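Provenance paperwork for a "haunted" doll bought through an online auction: worth anything?

Posted by Tidanska, 9th August

I won a composition doll in an online auction for $1,492. The listing called it the Drukcombe doll and said it had caused footsteps, cold spots and a stopped clock in three houses. I don't need an opinion on ghosts. I want to know how to treat the paperwork for insurance and a possible resale.

Photos from the work table:

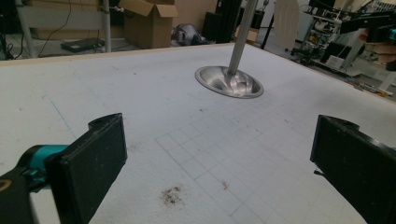
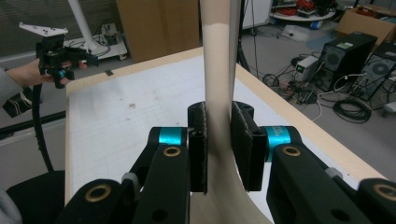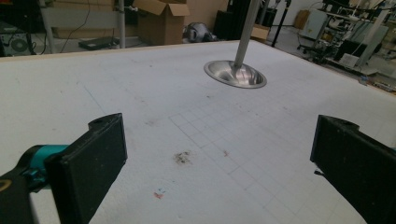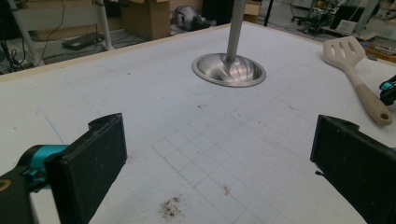 What came with the doll:
a typed letter signed by a previous owner, no date
a photocopy of a newspaper clipping with the masthead trimmed off
a "certificate of activity" from a paranormal group, with a serial number but no address
the seller's own notes, two pages

My insurer will only cover it at the price of a comparable doll without the story. Can any of these documents support the full price? Also, the return window closes in September. Is "the haunting is not documented" a valid reason to send something back?

Pikeck
Member, 5 years

Split it into two values. The first is the doll as an object: maker, age, condition, repairs. An appraiser who handles dolls can put that in writing. The second is the story, and its value is whatever buyers have paid for that particular story before. For a well-known piece there are past sales to point to. For a piece known only from its own listing there is one sale, yours.

Taking your documents in order:

The letter has some use if the signer can be traced. Look for the name in city directories and property records for the town mentioned. If the person is living, ask for a dated, notarized statement covering when they owned the doll and who they sold it to. Leave the phenomena out of it. Ownership can be checked and footsteps can't.

The clipping needs its source. Search a digitized newspaper archive for an exact phrase of six or seven words from the body text. Don't search the headline, which is often misread by the scanning software. If the article turns up, print the full page with the date showing. Then check that the article describes your doll and not just a doll.

The certificate supports nothing. Anyone can issue one.

On insurance, ask whether they write agreed value coverage for collectibles. Under a standard policy the receipt proves what you paid. It doesn't prove replacement cost.

Save the complete listing now, including the seller's messages. Listings get taken down.

Omerović

certificates are junk, I have 4 of them and they all use the same border. send it back

Ilir Nedeljković

Agree with Pikeck on the valuation. On the return, read the listing again for the words "entertainment purposes only." Many sellers of this type of item include them, and they make a claim about missing activity hard to argue. A claim about the object is stronger. If the listing gave a maker or a decade and the appraisal says otherwise, file it as not as described and attach the appraisal. Get that done before the window closes, as an appraiser may need 2 weeks or more for a written report.

Don't clean or restring the doll in the meantime. Any change to its condition gives the seller grounds to refuse.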